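Drucken | Per E-Mail versenden
Lesezeit: 4 Minuten

Hosenfalten für Fortgeschrittene

Keegan Whitelaw war der Meinung, dass man eine Hose nicht verstehen muss, um sie zusammenzulegen. Mit dieser Haltung war er durch die Oberstufe gekommen und bis in die Robotik-AG, wo er sie jetzt auf mich anwandte.

»Du denkst zu viel«, sagte er. »Greifen, heben, ablegen.«

Ich dachte an die Wettbewerbsordnung. Der Akanda-Pokal verlangte von jeder Gruppe 100 gültige Durchgänge, von Hand vorgemacht, damit unser Programm daraus lernte, wie ein vernünftiger Mensch mit Wäsche umgeht. Wir hatten 13. Dass es an vernünftigen Menschen fehlte, stand in der Ordnung nirgends als Hinderungsgrund.

Die anderen hatten Handtücher genommen. Ein Handtuch hat vier Ecken und keine Meinung. Keegan hatte beim Losen »Jeans, schwarz« gezogen und die ganze Busfahrt lang behauptet, das sei ein Vorteil.

»Noch mal von vorn«, sagte er. Ich drückte die Backen zusammen, bekam eine Falte zu fassen und hob an. 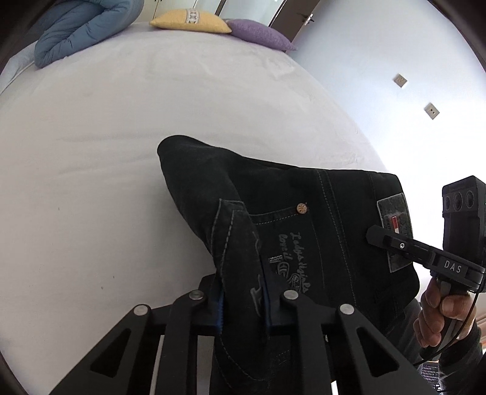 Durchgang 14: Der Stoff hängt, die Gruppe hofft.

»Jetzt zur Seite«, sagte Keegan.

»Welche Seite?«

»Die, wo das Bein ist.«

Es gab zwei Beine. Ich wählte eines, er wählte das andere, und eine Weile zogen wir in höflichem Schweigen gegeneinander. Unser Programm, das wir Mendora getauft hatten, würde daraus eines Tages etwas über Zusammenarbeit lernen. Ich hoffte, es würde zu diesem Zeitpunkt bereits anderswo beschäftigt sein.

Frau Grirkex, die die AG leitete und Physik unterrichtete, rief gegen halb vier an und wollte den Stand hören. Keegan sagte, wir seien »im Kern fertig«. Ich sagte, wir seien im Kern bei 13. Sie sagte, die Gruppe Vuvell habe schon abgegeben. Die Gruppe Vuvell hatte natürlich ein Handtuch.

Danach änderten wir die Methode. Keegan hatte gelesen, ein guter Durchgang beginne mit einem guten Anfangszustand, und verbrachte zwanzig Minuten damit, einen herzustellen. Er strich, zupfte und trat zurück wie ein Maler. Wenn ich mich dem Bett näherte, hob er die Hand.

»So bleibt sie jetzt liegen«, sagte er.

»Wir sollen sie aber falten.«

»Gleich.«

Ich muss zugeben, dass sie gut dalag, der Bund links, die Beine nach rechts, auf dem Laken fast ohne Streit. Ich öffnete den Greifer weit und hielt ihn über das vordere Bein. Keegan brachte seinen an die Ecke beim Bund. Niemand atmete. Es war der feierlichste Moment, den ich bis dahin mit einer Hose erlebt hatte.
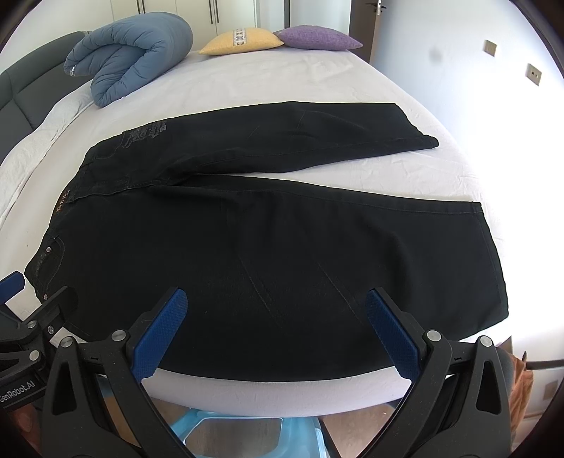

Was die Jury schrieb

Die Rückmeldung kam im Dezember, auf einer halben Seite. Mendora hatte 874 von 2.240 Punkten erreicht. Gelobt wurde die »ungewöhnliche Sorgfalt in der Vorbereitung des Kleidungsstücks«. Bemängelt wurde, dass das Programm die Hose zwar zuverlässig glatt strich, sich danach aber weigerte, sie noch einmal anzufassen.

Keegan las das zweimal und reichte mir das Blatt.

»Von mir hat es das nicht«, sagte er.

Fürs nächste Jahr hat er uns schon angemeldet. Man darf sich die Aufgabe diesmal aussuchen, und ich habe Handtuch angekreuzt. Er hat es durchgestrichen und Spannbettlaken danebengeschrieben - mit Ausrufezeichen.

Drucken | Per E-Mail versenden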